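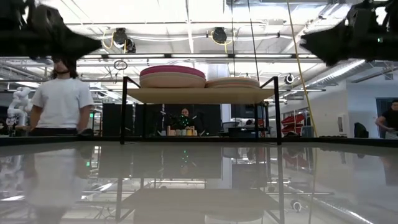
Community > Newsletter > September

By So-ying Liu | September

If your floor cushions have spent the summer in a heap behind the door, as mine did, it may be time to give them a proper shelf. I finally cleared the black metal one with the light wooden board, and two round cushions sit on it very nicely – the tall pink and tan one on the left, the flatter tan one beside it. I like them side by side, where the pink gets seen and the flat one is easy to grab when a guest turns up.

Tomás Coelho wrote in to ask about washing. Do the covers on a gentle cycle, dry them flat, and give the fillings an afternoon by an open window – longer if they've been in a basement. Feng-yi Pan has spare covers to pass along, so drop her a note if you'd like some.

2 comments | Share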